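Talk notes: Tablecloths With Opinions
Homa Safavi, Illby evening series, 2018-02-08

Slide 1. Wait for the coats to stop rustling. Thank Paula Ene for the introduction, whatever she ends up saying in it.

Opening line: "I would like to talk to you tonight about putting a river on a table." Pause. If they laugh, fine. If they don't, carry on as if it was never meant to be funny.

Slides 2 and 3. Leave both up for a while and let people look.

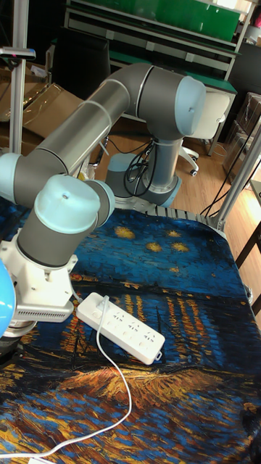
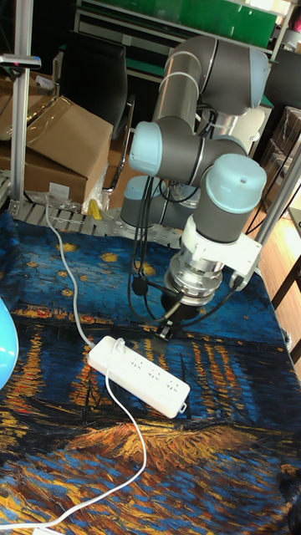
Starry night over a river, on a printed cloth. Both slides have the power strip.

Ask who recognizes the painting. Someone will say Starry Night. Be gracious. It's the other one, Starry Night Over the Rhône, painted in Arles in 1888, a year before the swirly one that gets all the mugs. Don't do the ear. Everybody is waiting for the ear and they can wait.

Slide 4. What the cloth does to a table.
Van Gogh painted this to be looked at standing up, on a wall. Lay it flat and the sky goes to the back, the riverbank comes to the front, and whoever sits down has their elbows on the shore. I find this very pleasing. Dorin Bălan finds it "busy," but Dorin owns 4 tablecloths and they are all beige.

Go back to slide 3 for the strip. Plain white on all that blue and gold. Your eye goes straight to it, poor thing. The white cables run over the water as if someone had planned a ferry line. On a plain table you would never look at a power strip twice.

(Skip if short of time: the story of the Budura dinner and the beet soup. It landed on the riverbank and we didn't find it until December.)

Slide 5. Practical part. They were promised one in the flyer.
- A pattern with lots of short strokes hides crumbs. It also hides screws, earrings and pills, so decide which you care about more.
- Anything white will show. Anything yellow may as well be a star.
- Check which way is up before you put things on it. I have eaten a whole meal off an upside-down France.
- Iron from the back. Jennylyn Tolentino ironed hers from the front and has a shiny patch where the moonlight would be, if there were a moon.

Slide 6. Is it disrespectful?
Sânziana Enache asked me this at the Jitaru talk and I gave a bad answer lasting 9 minutes. Shorter version: the painting is fine. It's in a museum in Paris with a guard near it. The cloth is a cloth. Spilling on it is allowed.

Slide 7. Bring out my own cloth here. UNFOLD IT BEFORE THE TALK. Last time I fought it for a full minute with the microphone on. Pass it along the front row, and get it back from the front row.

Questions. Likely ones: where to buy (say museum shops), does it wash (yes, cold), do I have the sunflowers (yes, and I don't want to discuss it).

Lights up. Soup is next door.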